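Taltdale Desktop Refurbishment – Progress Report to Stotel, September

Intake stands at 115 desktops against the 991 planned for the full grant period. Of these, 43 have been stripped, inspected and logged. The remainder are on the shelves at Prelley, waiting for bench time.

Work on each unit follows a fixed order. Drives are pulled and sent for wiping, then the memory and processor come out and are bagged with the unit number. Boards stay in the chassis unless they fail inspection. The DELL units use drive cages with blue plastic carriers, and we keep the carriers with their cases. Sockets left open are checked for bent contacts before a processor goes back in.

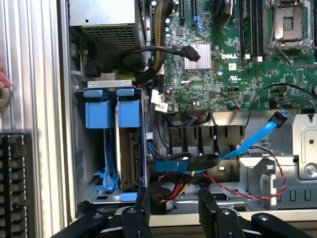
Adwoa Zakaria asked in her comments on the draft whether bagged processors could be pooled by model, as matching each one to its original case slows reassembly. She would also like cables tested before they are tied back.

Pooling will be tried on the next batch. Cable testing adds time per unit – we will report the figure next quarter. Spending on thermal paste and socket covers is $2,000 to date, within budget. One request remains open: a second bench at Prelley, needed before the next delivery.

Prepared by Neelam Bansal

Contact | © Taltdale Desktop Refurbishment | Back to top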